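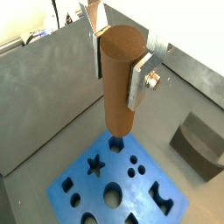

Wrist cam, brown cylinder just over the hexagonal hole. Flat plate finger on the left, thick bracket finger on the right.

How to compare two gripper fingers with a shape board

Quick write-up of how we do finger comparisons at Metden, because people keep asking and I keep typing the same email. Needs: one arm, one wrist camera, one shape-sorting board, two sets of fingers. An afternoon, more if the cable plays up.

What you're testing

Not the arm. The fingers. So everything else stays the same between runs: same speed, same start pose, same board, same program. Change the fingers, nothing else. If you also swap the camera mount "while you're in there" you've wasted the afternoon. I have done this. Twice.

Our two sets are the flat plates (Brokberg, plain aluminium, stick your own pads on) and the thick brackets (cut here by Tymofii Skoryk). You can also run a mixed pair, one of each, and I'd recomend it as a third round. Mixed pairs show up things a matched pair hides, mainly whether the peg rolls towards the stiffer side when you squeeze.

Setting up the board

Put it flat on the floor of the work area. Turn it so its edges don't line up with the arm's axes. A square-on board makes every miss look like an X miss or a Y miss and you start fixing the wrong thing.

Don't fix it down for the first round. You want to know if the fingers shove it about. Mark the corners with pencil or tape, then check after each try. Fix it for round two.

Keep the other blocks clear of the swing. Off to the side is fine.

Fitting the fingers

1. Power to the gripper off. Off at the controller, not just "paused".
2. Old fingers off, wipe the faces.
3. New fingers on, bolts finger tight only.
4. Close on a peg by hand, let the faces settle square, then nip up the bolts.
5. Open and close a few times with nothing in it. Listen. Scraping means a bolt head is catching somewhere.
6. Check the bolts don't stick out far enough to hit the walls of the work area when the wrist turns. Long bolts catch everyone out. Shorter bolt or a smaller turn.

Pads: replace them for each set. Old pads take on a groove from the last peg and that groove will hold the next one straight for you, which is cheating.

Checking the camera view

Before any runs, hold a peg in the gripper and look at the live picture. You want three things in it: both fingertips, the top of the peg, and the target hole at the same time. If the peg hides the hole completely at hover height, tilt the camera, tighten, re-do the calibration. Yes, all of it.

Shiny boards throw pale streaks. Shift the lamp before you start messing with exposure. If the hole edges still wash out drop the exposure a bit and leave it alone for the whole test. Auto exposure off!

The runs

Grip force at 21 on our controller to begin with (your scale will differ, the Vurnton box has its own units and no two versions agree). Pick a middling value and write it down.

Per finger set:

- 16 tries with the cylinder into a round hole
- 16 tries with the cylinder held just above the wrong shape, then moved across to the right one
- 16 tries with whichever peg has the most corners

The middle one is the useful one. Stop just short of the surface over a wrong hole, hexagon is good, hold for 400 ms, then slide over to the round hole at the same height and go down. Short hover over a hole edge is where the camera gets confused and where a loose grip starts to swing. Set the hover height with care, the peg end should be close but must not touch. If it drags you are testing the board not the fingers.

What to write down

Went in / didn't go in. Board moved / didn't. Peg straight at the top / leaning. That last one you judge from the wrist picture: find the peg's top face and see if it stays the same shape from hover to drop. If it changes the peg is tipping in the grip.

Save a frame at hover, every try. Melaniia Sirko wrote us a little script that names them by finger set and try number, before that it was chaos.

No scores out of ten. No "felt better".

Common problems

Peg twists when gripped. Faces not parallel. Back to step 4.

Peg slides down during the hover. Pad worn or dirty, or force too low. Clean first, then go up in small steps.

Goes in fine at slow speed, misses at 100 percent. Usually the arm still wobbling when the program says go down. Add a wait. Add the same wait for both sets or it doesn't count.

Camera loses the hole at the last moment. A thick finger blocks more of the view than a plate does. Log this as a result, it is a real cost of the bigger finger.

Gripper reports closed but peg is loose. Travel limit left over from the previous set. Reset it in the controller menu, the Tkachenko software hides it under Tools, then Limits.

Which to use

For round pegs on a loose fit board I'd start with plates, cheap and easy to see past. Brackets for anything heavy or anything you have to push. Mixed pair for testing only, unless you like re-teaching the centre point every time teh force changes.

Parts list and Melaniia's script are on the shared drive, finger tests folder. Drawings for the brackets: ask Tymofii, version from May onwards, the older ones have the bolt hole in the wrong place.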